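Fish and Game Management, Week 6 Handout
Creel surveys: asking anglers what they caught
27 Oct 2022

I promised I'd write up the bits I rushed through in class, so these are my own notes, tidied a little. Bring them to the lake trip, please!

What a creel survey is

A creel is the basket anglers used to carry their fish in, and the name stuck to the interview. You meet people as they come off the water and ask how long they fished, what they were after, what they kept and what they let go. Then you measure the kept fish, if they'll let you (most will, and plenty will want to tell you about the one that got away as well).

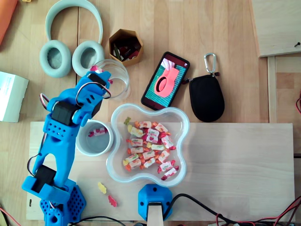 Roving or access point?

In an access-point survey you stand at the ramp and catch people on the way out, so every trip you record is a finished trip. In a roving survey you walk the bank or run a boat and talk to people while they're still fishing. Parstead Reservoir has 2 ramps and hardly any bank fishing, so access point is the easy choice there. Irkholm Lake is the opposite – miles of open shore and people parking wherever they like – and you'd miss most of them if you stayed put.

One snag with roving: you're more likely to run into somebody who stays out all day than somebody who fishes for an hour. We call that length-of-stay bias, and it will be on your problem sheet. 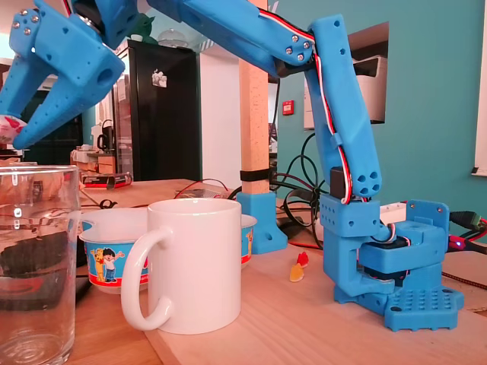 The other thing to watch is when you go. Weekends and weekdays are separate strata, and so are mornings and evenings. If you only survey on sunny Saturdays, you'll get a lovely big effort number and it'll be wrong.

Working out the harvest

Catch rate times effort, that's the heart of it. Say your interviews at Irkholm in June add up to 196 hours of completed fishing and 40 perch kept. Divide 40 by 196 and you get 0.204 perch per hour. If your counts put total effort for the month at 1000 hours, the estimated harvest is 204 perch. Do it once by hand before you let the spreadsheet do it.

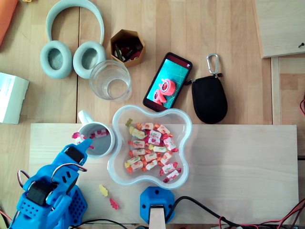
Keep released fish in their own column. I've had people add them to the harvest and then wonder why the lake looked fished out on paper. And write down the zeros! An angler who caught nothing still put in hours, and those hours belong in the bottom of your fraction.

Talking to people

Say who you are, say it's voluntary, keep it under three minutes. Don't lecture anyone about bag limits. Selim Akgül ran the Dornari River interviews for years and his advice to me was to ask about the hours first, while they're still packing up, and save the fish for last.
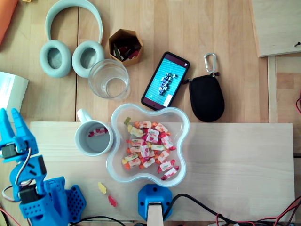

I'd add that you should never guess an answer for somebody who's in a hurry. Leave it blank and mark it as a refusal or a partial.

For next time

Read the Hailu chapter on bus-route designs, skip the appendix, and try problems 1 to 4. Number 3 is a pain, so start there.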